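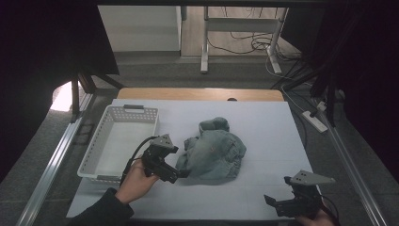 Before each session: cloth folding station

Kovács Robotics Club, student project Skurnalance. Checked by Debora Cattaneo, January 2026. One sheet per pair, filled in before the grippers are plugged in.

1. Table and sheet
White sheet flat, no folds near the front. OK.
Rails left and right tight when pushed by hand. Left one had play at the near bracket, tightened.

2. Hand-held grippers
Jaws open and close fully, both sides. OK.
Screws in the grey triangular plates. One missing on the right gripper, spare fitted from the Gilier box.
Fingers stay off the jaws while the partner is plugging in.

3. Cables
Gripper cables free to move through the whole reach. COMMENT: the left one comes back over the rim of the basket and can drag it. Move the basket further out or clip the cable to the rail.
Cables on the floor to the right of the table: trip risk. Tape down before the next session.
Tangle under the white table frame behind: not urgent, sort by June.

4. Power
Power strip on the floor, all plugs pushed home. OK. No drinks on that side.
Label says 800 W, load is well under.

5. Cloth and basket
Basket empty at start. OK.
One garment out at a time. Grey-green one has a small reddish spot near the middle. Leave it in the set but note it in the log.
No pins, buttons hanging off or loose zips.

6. Recording
Free disk space for more than 300 folds. OK.
Last fold number in the log: 3,562. Start from the next one.

Open points: floor tape, cable clip. Return the sheet to the tray in room 23.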